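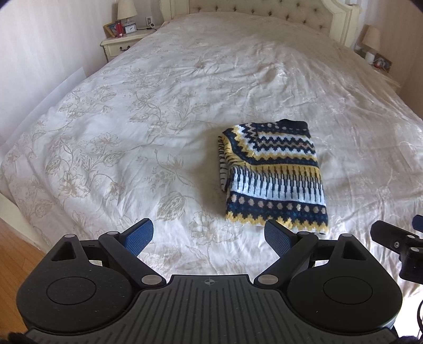
Main bedroom, with a folded patterned knit on the floral duvet.

Kiltness Guest Rooms - Gallery

The main bedroom is the larger of the upstairs rooms at Kiltness and the one most people book first. We redid it over the winter and opened it again in September. The bed stayed, most other things went. Notes on the bedding and furniture are below, as guests often write to ask about them after a stay.

The headboard
Cream, button-tufted, with a carved and curved border painted off-white. It came from the Purkard sale rooms and is the oldest piece upstairs. We had the panel re-covered in 2000 and have only touched up the paint on the border since then. Please don't lean wet towels on it.

The duvet
White, with a pale beige-gold print of leaves, curling stems and open blossoms. The cover is from Hiltilo and has been through the wash for over 3 years without trouble. We keep the pillows underneath it when the bed is made up. A spare cover is in the hall closet.

The knit
Navy, mustard yellow, white and light tan, in bands of zigzags, stepped diamonds and dots. Knits like this are best kept folded - hangers pull the shoulders out of shape. There is a deep drawer for them in the Manríquez dresser by the door, along with cedar blocks and an extra blanket.

Making up the bed
Fresh bedding goes on before each arrival and again after three nights on longer stays. If you would like it changed sooner, leave a note on the hall table before 10 in the morning. Used sheets can go in the bag behind the door.

Booking
The main bedroom is listed as Room 19 on the booking form. The bathroom is across the landing. Check-in is from 3 in the afternoon.

Next gallery: Downstairs sitting room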